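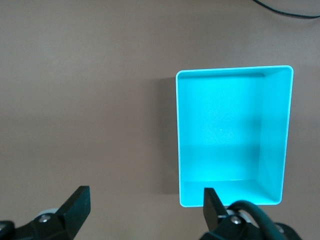

Anyone else had arms put in on the packing benches?

tillypacks
Posted Tuesday, February 25, 2020

Evening all. Long time reader, hardly ever post. I work at a mail order place (spare parts, mostly small stuff, hinges and knobs and filters) and we've had two Poltivitz arms on the kitting benches for a while now. Before that it was four of us per shift doing the picking into bins by hand. Now it's two, and the other two have been moved to returns, which they didn't ask for.

I'm not here to moan, or not only. My wrists are better than they've been in years and I don't go home with the bench height in my lower back. But the job is a different job. I used to fill a bin. Now I put an empty one down where the arm wants it, wait, take it away, put down another. When it drops something I press the button and sort it out. I'm a bit bored and I'm also more tired, if that makes any sense? Would like to hear how other people have found it.

gregor_b
Makes perfect sense. We got ours at Gallardo two years ago and the first month I slept like I'd been digging ditches. It's the watching. Your hands are doing nothing and your head never gets to wander off, because the minute it does the thing stops and beeps at you.

Ask for rotation. We swap every hour between the arm bench and goods in and it made a massive difference.

Saltmarsh
Going to disagree a bit. I did hand kitting for 14 years and I would not go back for a pay rise. Two operations on my thumb. If a machine wants to pick up five thousand hinges a week it's welcome to them, and I'll happily be bored. I think people forget how bad the old way was once they've had six months off it.

tillypacks
Fair enough Saltmarsh, and sorry about the thumb. I haven't forgotten, I just miss the talking! With four of us round one bench you had a natter all day. Now it's me at one end and Denise at the other with the guarding in between, and you have to shout.

gregor_b
Yes the talking. We lost that too. I know more about the beeps than I do about anybody's kids these days.

nmontecinos
Hello, Nicanor Montecinos here, I do installs for a living (not for Poltivitz, I work mainly with Geromov kit). Reading this with interest as I'm usually gone by the time people are fed up.

Tilly, where it stands is often up for discussion and people on the floor don't realise. If you can't talk to each other across the guarding, say so to whoever signed for it. The layout was drawn by someone who'd never stood there. Same with the bins. If the arm is fussy about where the bin goes, get a couple of stops screwed to the table so you can shove it in without looking. Cheap as anything.

Saltmarsh
Stops on the table, seconded. Ours were bits of angle from the scrap box.

Orla K
Can I be the grumpy one. Everybody's talking about wrists and nattering and I'm looking at "four of us, now two". What happens to the two in returns when returns goes quiet? At Sindov they moved people "temporarily" in April and the temporary contracts weren't renewed after. I don't blame the arms — I blame the way it was done, with no meeting and a poster in the canteen.

Saltmarsh
That's management though Orla. They'd have found another excuse.

Orla K
Maybe so. It was a very handy excuse.

tillypacks
No, I'm glad you said it. Denise asked our supervisor straight out and got "no plans at present", so make of that what you will. We're both in the union and I've put it down to be raised. I'd like something in writing for the returns pair, and I'd like the faster target looked at, because they put it up in week three and the arm doesn't need the loo.

gregor_b
Get the target in writing as well. Ours crept up twice and both times it was "just to see".

nmontecinos
And get the stoppages logged. Most of these controllers keep a record of every stop, so if you're being judged on output you want that next to it.

tillypacks
Didn't know that, thank you. I'll ask on Thursday when the maintenance lad's in. And I'm going to try for the stops and the hourly swap first, as they're the ones most likely to get a yes.

Orla K
Good luck. Let us know about the returns two.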